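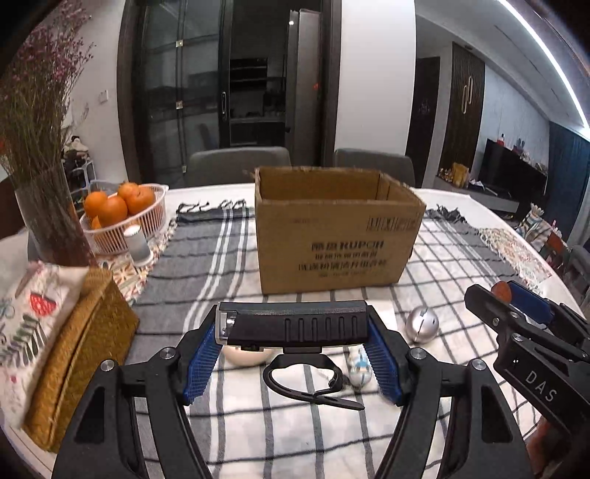

食卓の布をめぐる展示「テーブルのうえの織物」、3月に島田で開催
北の町リルヌヴホルムの織り見本1,197点を日本で初めて公開

テーブルクロスとランナーの図案を集め続けてきた織物資料室Sillska(シルスカ)は、3月、島田の旧製茶倉庫を会場に、展示「テーブルのうえの織物」を開催します。リルヌヴホルム(Lirnuvholm)の共同織り場に残されていた見本帳を、まるごと島田へ運んできます。格子、縞、綾、房の結び方だけを集めた薄い冊子まで、見本の総数は1,197点。資料室の外に全点が並ぶのは初めてで、準備をしている私たち自身が、毎日箱を開けるたびに声を上げています。

見本帳について

リルヌヴホルムは、冬が長く、家の中で過ごす時間のたいへん多い町です。町の織り場では、注文を受けた布の端を手のひらほどに切り、台紙に縫いとめて保管する習わしがありました。台紙の余白には、糸の番手や経糸の本数のほか、「祖母の家の丸テーブル用、少し大きめに」「前と同じもの、ただし灰色を濃く」といった注文の言葉がそのまま書きつけられています。ジャムの染みが残る台紙もあり、どうやら食卓で相談しながら図案を決めていたようです。

見本のおよそ20点には、図案を書き直した跡があります。格子の幅を一目ずつ広げては線を引き直し、最後に最初の案へ戻っている一枚は、担当者全員のお気に入りです。ぜひ会場で探してみてください。

見本帳の整理にあたったクリスティーナ・カドレツ(Kristýna Kadlec)は、次のように話しています。
「格子柄はどれも同じに見えると言われることがありますが、同じ台の上に二枚並べてみると、もう全然違うんです。黒い糸が一本多いだけで、お皿を置いたときの見え方が変わります。台紙をめくっていると、この家はきっと白い食器だったんだろうな、こちらは大家族だったのかな、と想像が止まらなくなって、整理の仕事がなかなか進みませんでした」

会場の構成

会場は2つの部屋に分かれます。

手前の部屋では、見本帳の台紙を低い棚に並べ、上からのぞき込むかたちでご覧いただきます。額には入れません。糸の浮き沈みは斜めから光を受けたときにいちばんよく見えるため、倉庫の高窓から入る光を生かし、照明は控えめにしました。午前と午後では印象がかなり変わります。お時間が許せば、昼をまたいで滞在されるのがおすすめです。

奥の部屋には、見本をもとに新しく織り上げた布を、実際に使えるテーブルに掛けて展示します。復元した布は13枚。島田近郊の織り手の皆さんが、それぞれ好きな見本を選んで織ってくださいました。無地に近い生成りを選んだ方もいれば、いちばん手間のかかる変わり格子に挑んだ方もいます。選んだ理由は各テーブルの小さな冊子に、ご本人の言葉で載せています。こちらの布はすべて手で触れていただけます。裏もめくってください。裏の糸始末がたいへん美しいのです。

円いテーブルと四角い布

今回の展示でとりわけ力を入れたのが、円いテーブルの布の掛け方です。四角い布を円卓に掛けると、角が長く垂れて深いひだができます。リルヌヴホルムではこのひだを「耳」と呼び、耳がどこに来るかで座る人の場所を決めていたという書き込みが残っています。お客さまの膝に耳が当たらないよう、椅子は耳と耳のあいだに置く、とのこと。

さらに、クロスの上にもう一枚、細長い布を重ねる掛け方も紹介します。下が格子、上が縞という組み合わせは一見にぎやかに思えますが、色数を白と黒と灰色に絞るとすっと落ち着きます。房のついたランナーの場合、房をテーブルの縁から垂らすか、天板の上におさめるかは、町の中でも家ごとに意見が分かれていたそうです。会場では両方の掛け方を試せる一台を用意しました。来場者の皆さんがどちらを選ぶのか、私たちも楽しみにしています。

会場設計を担当した鄭志強(Chi-keung Cheng)のコメント
「最初は布を壁に掛ける案もありました。でも、倉庫に古い円卓を持ち込んで一枚掛けてみたら、みんな自然に椅子を引いて座ってしまったんです。お茶まで出てきました。食卓の布は、人が周りに集まって初めて寸法の意味がわかります。ですから奥の部屋には、どのテーブルにも椅子を置きました。歩き疲れたら遠慮なく座って、ひじをついて眺めてください」

期間中の催し

房結びの手ほどき
ランナーの端の糸を束ねて結ぶ、基本の房づくりを体験できます。糸はこちらで用意します。結び終えた小さな布はお持ち帰りください。お子さまは保護者の方とご一緒にどうぞ。針は使いません。

うちの布を持ち寄る会
ご自宅で使っているテーブルクロスやランナーを持ち寄り、同じテーブルに広げて眺める会です。古いもの、継ぎのあるもの、染みの取れないもの、大歓迎です! 由来がわからない布については、カドレツが織りの種類を一緒に調べます。値段の鑑定は行いません。

洗いと仕舞い方の相談
麻や綿のクロスの洗い方、折り目をつけない保管の仕方について、織り手の皆さんがお答えします。準備段階で問い合わせがもっとも多かったのは、巻いて仕舞うときの芯の選び方でした。紙筒に薄い綿布を一重巻いてから使う方法を、実物でご覧いただきます。

図録について

会場では図録を販売します。台紙の表だけでなく裏の書き込みも収め、注文の言葉には日本語訳をつけました。訳しにくい方言も多く、訳者からは「灰色を表す言葉がこんなにあるとは思わなかった」という感想が届いています。巻末には、灰色の呼び名だけをまとめた対照表を載せました。編集の終盤に急きょ加えた頁ですが、たいへん楽しい読み物になっています。

開催概要

名称:テーブルのうえの織物
会期:3月(日程は会場の掲示でお知らせします)
会場:島田 旧製茶倉庫
開場時間:午前10時から午後5時まで(入場は閉場の30分前まで)
入場料:無料(房結びの手ほどきのみ材料費をいただきます)
主催:織物資料室Sillska
協力:リルヌヴホルム共同織り場

ご来場にあたって

倉庫の床は石張りで、3月はまだ足元が冷えます。暖かい靴でお越しください。奥の部屋では飲み物をお召し上がりいただけますが、手前の部屋への持ち込みはご遠慮ください。写真撮影は両室とも可能です。フラッシュはお控えください。

報道関係の皆さまへ

開場前の時間に、見本帳の台紙を間近で撮影いただける取材枠を設けます。カドレツ、鄭の両名と、復元に参加した織り手の方々への取材も承ります。ご希望の際は、媒体名と撮影の有無を添えて、織物資料室Sillska広報係までお申し込みください。図録の見本頁もあわせてお送りします。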